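Graduate Research Assistant, Greek New Testament Manuscripts
Purwood Institute for the Study of Early Christianity

The Purwood Institute is looking for a part-time research assistant to work on the Papadopoulos Lectionary Project. The position starts in March and runs for 9 months, with renewal possible if funding allows.

The project is preparing a digital edition of a group of Greek gospel lectionaries, the books that set out the readings for each day of the church year. Most earlier editions of the gospels used lectionaries sparingly. We are transcribing selected readings in full and recording every place where the wording departs from our base text, including spelling changes, corrections in the margin, and the opening phrases that scribes added so a passage could be read aloud on its own.

You would report to the project director, Dr. Ankica Nedeljković, and work day to day with our senior transcriber, Doina Mujić.

What you will do

Transcribe Greek minuscule script from digital images, using our in-house editor, Bidum. Training is provided during the first two weeks, and no programming is required.

Compare your transcriptions with those made independently by another member of the team, and settle differences between them. Cases that can't be settled go to Dr. Nedeljković with a short note.

Keep the record of readings up to date. At present it holds just over 2,000 entries, and many of the older ones need their folio references checked.

Attend the weekly reading group, where we go through one difficult passage together. Undergraduates and local clergy also come, so you should be comfortable explaining a variant to people who don't read Greek.

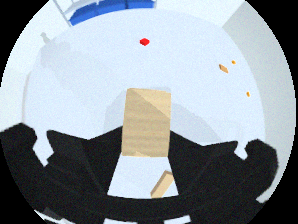
What we are looking for

You should have at least two years of college-level Greek, classical or Koine. You should be enrolled in a graduate program in religious studies, classics, theology, history, or a related field, or have finished one recently.

Some experience reading manuscripts is helpful but not required. We have hired people who had only worked from printed texts, and they picked up the common abbreviations within a month or so. Careful work matters more to us than speed.

The Institute has no church affiliation. Applicants of any religious background, or none, are welcome.

Hours and pay

The job is 200 hours in total, spread over the term of the appointment. Pay is hourly, at the standard graduate rate, which is listed on the Institute's employment page. Transcription can be done from home. The reading group meets in person in the Plirkier Building.

How to apply

Send a cover letter, a CV, and an unofficial transcript to the Institute office. Please include the names of 2 references, one of whom has taught you Greek. Do not send letters of reference at this stage.

Finalists will be asked to transcribe one page of a lectionary at home and return it within a week. Review of applications begins on 9th January and continues until the position is filled.

Questions about the work itself can go to Doina Mujić. Questions about pay or eligibility should be sent to the office.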